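Call for participants: Treklow Independent Audio Residency

The Firkeck Centre for Spoken Word invites applications for the Treklow Independent Audio Residency, a programme of training, mentoring and paid production time for people who make podcasts and other recorded speech outside the established broadcasters. The residency is based at the Centre's premises on Akgül Street and is open to producers, presenters and editors at an early or middle stage of their work.

Background

The Centre occupies a former reading room opened in 1822 and has housed recording facilities since the building was returned to public use. Its work covers local history recording, readings for listeners with sight loss, and a regular series of public talks. In recent years a growing share of the requests received at the front desk has come from people who already publish a programme of their own, usually from home and usually alone, and who wish to improve the quality of their work or to place it on a steadier financial footing. The residency has been set up in response to those requests.

Participants will bring an existing programme or a well-developed proposal for one. The Centre does not supply ideas, formats or presenters, and it takes no ownership of the programmes made. Editorial control remains with the participant throughout, subject to the law and to the conduct policy set out in the participant agreement.

What the residency offers

Seven places are available. Each participant will receive:

- 60 hours of booked studio time, to be used within the period of the residency
- a monthly meeting with a mentor who has experience of independent production
- a place on all group training days
- a bursary, paid in equal monthly instalments, towards time and travel
- hosting on Lita, the Centre's own publishing service, for the length of the residency and for one year afterwards
- lunch on group training days

The group training days will cover research and fact-checking, interviewing, writing for the ear, editing, music licensing, defamation and privacy, working with sponsors, and the use of listening figures. One day is given over to accounts and tax for the self-employed. A further day, chosen by the participants themselves once the group has met, is left open in the timetable.

Use of Lita is optional. Participants who already have a hosting arrangement may keep it, and those who move to Lita may move away again at any time. Audio files, artwork and subscriber lists can be exported in full on request. Lita does not insert advertising into programmes.

What is expected of participants

Participants will be asked to attend every group training day and every mentoring meeting unless prevented by illness, caring duties or another serious reason. They will be expected to publish or complete at least four episodes during the residency, and to present a short extract from one of them at a listening evening held in the main hall. The evening is open to the public and seats 230.

Each participant will keep a brief production log recording studio hours used, work completed and any costs met from the bursary. A form is supplied for the purpose. Logs are read by the programme office only and are not shared with mentors or with other participants.

Participants should credit the residency in the notes accompanying each episode made with its support. The wording will be provided. A spoken credit is welcome but is not required.

Who may apply

Applicants must be aged 18 or over on the date of application and must be able to travel to the Centre. There is no upper age limit. Applications are welcome from people with no formal qualification in journalism, broadcasting or sound, and no preference will be given to those who hold one.

Applicants may work in any subject. Interviews, documentary, fiction, criticism, comedy, sport, faith, business and local affairs are all within the scope of the call. Programmes may be made in any language, although group training will be given in English. Pairs who produce a programme together may submit one application and, if successful, will share one place and one bursary.

The following are not eligible:

- employees of a national or regional broadcaster, unless employed for less than half of the working week
- programmes made on behalf of a political party or a candidate for election
- programmes made chiefly to promote a single commercial product
- current staff of the Centre and members of their households

Freelance producers who take occasional work from broadcasters remain eligible. Any applicant who is unsure of their position should write to the programme office before applying.

How to apply

Applications must be made on the residency form, which can be downloaded from the Centre's website or collected from reception. The form asks for:

1. contact details and a short account of the applicant's work to date
2. a description of the programme, of no more than two pages
3. an outline of what the applicant hopes to complete during the residency
4. a sample of finished audio lasting no more than ten minutes
5. the name of one person who can comment on the applicant's work

The sample may be taken from a published episode or made for the application. It will be judged on its content and on the clarity of its structure. Modest equipment and background noise will not count against an applicant. Where the sample is in a language other than English, a written translation should be attached.

Applicants who would find a written form difficult may submit answers to the first three items as a sound recording. No prior permission is needed to do so, and recorded answers will be considered on the same terms as written ones.

Selection

Applications will be read by a panel made up of two members of the programme office, one mentor and one independent producer who has no other connection with the Centre. The panel will consider the strength of the proposal, the quality of the sample, the likely benefit of the residency to the applicant, and the balance of subjects across the group as a whole.

Shortlisted applicants will be invited to an interview lasting half an hour, in person or by video call. Questions will be sent two working days in advance. Travel costs for interviews in person will be repaid on production of a ticket or mileage claim. All applicants will be told the outcome in writing, and those who reach the interview stage may ask for comments on their application. The panel is unable to comment on applications that are not shortlisted. 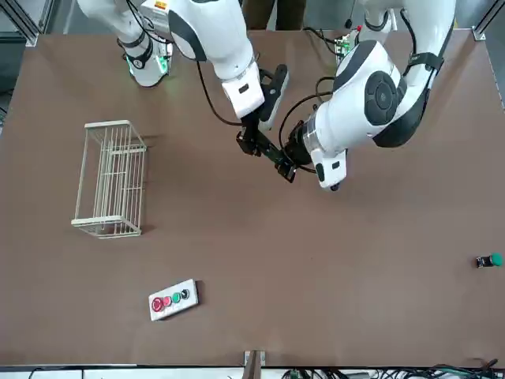
Dates and time commitment

The call opens on Sep 12, 2025 and will remain open for six weeks. Applications received after noon on the closing day will not be considered. Successful applicants will be asked to confirm their place within ten days of the offer, after which the place may be offered to a reserve candidate. The residency ends in August with the listening evening.

Studio time may be booked in blocks of two, three or four hours during opening hours, with a limited number of evening sessions. Bookings can be moved without penalty if two days' notice is given. Hours lost through shorter notice will be counted as used, except in cases of illness or emergency. Unused hours cannot be carried beyond the end of the residency or transferred to another participant.

Access and support

The studios, training room and main hall are reached by step-free routes, and there is an accessible toilet on the ground floor. An induction loop is fitted in the hall. Large-print papers, a note-taker or a sign language interpreter can be arranged for training days, and the cost will be met by the Centre. Requests of this kind are handled separately from the application and are not seen by the panel.

A small fund is available towards childcare and other caring costs that arise from attendance. Claims may be made monthly, with receipts.

Rights and personal information

Copyright in all programmes made during the residency belongs to the participant. The Centre asks only for permission to keep one copy of each supported episode for reference and to use extracts of up to two minutes when reporting on the scheme.

Application papers and samples will be held securely and used solely for selection. Those of unsuccessful applicants will be deleted six months after the outcome is announced. Participants are responsible for obtaining the consent of anyone they record, and a standard consent form is available.

Enquiries

Questions about the call should be addressed to the Residency Programme Office, Firkeck Centre for Spoken Word, Akgül Street, or put to staff at reception during opening hours. Replies will normally be sent within three working days. Members of the panel cannot enter into correspondence with applicants while the call is open.

Firkeck Centre for Spoken Word | Contact | Accessibility | Privacy | © 2025 | Back to top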